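On Leaving a Rented Home in Good Order

The lease on the apartment in Gatau came to an end in March, after a tenancy that had been intended to last a single winter and lasted a good deal longer. Readers of this blog will recall that I wrote at some length about moving in. I have received several letters asking for an equally plain account of moving out, and the present entry is offered in response.

The first matter is notice. My agreement required written notice of 35 days, delivered to the managing office at Castby. I sent mine by post and by electronic mail on the same afternoon and kept a copy of each. The office acknowledged the letter and did not acknowledge the message. I would advise any tenant to read the notice clause before anything else, as the period is counted in some agreements from the date of sending and in others from the date of receipt. In mine it was the latter, and this cost me two additional days of rent.

The second matter is the inventory. When I took possession I was given a printed list of 49 items and conditions, among them the number of keys, the state of the window catches and a scratch on the inside of the bathroom door. I signed it without much attention. I now regard that signature as the most important one I gave during the whole tenancy. A scratch that is on the list belongs to the landlord. A scratch that is not on the list belongs to the tenant, whatever the tenant may remember.

My neighbor Leire Carretero, who left the building a year before I did, had annotated her own copy in the first week and had it countersigned. She was kind enough to show it to me. Beside the entry for the kitchen ceiling she had written "stain, size of a saucer, near vent," and the office had placed its initials next to it. She was charged nothing for the ceiling. I had an identical stain and no note, and the discussion of it took up the better part of the final inspection.

Household linen deserves separate mention. It is the category most often left until the last evening, and it takes up more room than any estimate allows. I sorted mine in three stages over the final month, beginning with the winter bedding, which went to my sister.
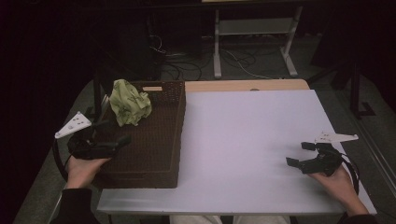

Towels and tablecloths came next. I kept those in regular use and gave the remainder to a charity shop near the station, having first telephoned to ask what it was willing to receive. It accepted tablecloths and declined pillows. The sheets in daily use were necessarily last, and were laundered on the morning of departure at the establishment on the corner, the machine in the apartment having been disconnected the previous day. The disconnection was premature and I would not repeat it.

As to cleaning, the agreement called for a "professional standard," a phrase it did not define. I wrote to the office for clarification and was informed that a receipt from a cleaning firm would be accepted as evidence, and that careful work by the tenant would be considered at the inspector's discretion. I chose to do the work myself. It occupied roughly 46 hours, spread across two weeks, of which the oven and the balcony drain claimed an unreasonable share. The oven had been cleaned at intervals during the tenancy. The drain had not, and I accept responsibility for that.

The inspection was carried out by Ms. Sabina Doležal, at nine in the morning. She was courteous and thorough. She tested every light, ran the taps, opened the cupboards and looked along the tops of the doors, where I had not thought to clean. No charge was made for the doors. A modest deduction was made for the ceiling, and another for a blind cord that had been shortened at some point before or during my occupancy. I disputed the second deduction in writing, attaching a photograph from my first month in which the cord was visible at its present length, and the amount was restored.

The remainder of the deposit was returned within the period stated in the lease. I should note that the account details held by the office were out of date, and that I learned of this only by asking.

There remains the question of mail. I arranged forwarding to my new address in Segura, and also left a short note for the incoming tenants with my telephone number. They have called once, about a parcel from Gamia containing replacement lamp shades that I had ordered in the autumn and forgotten. The parcel was collected the same week. The shades do not fit the lamps in the new apartment, and I am at present corresponding with the supplier about their return.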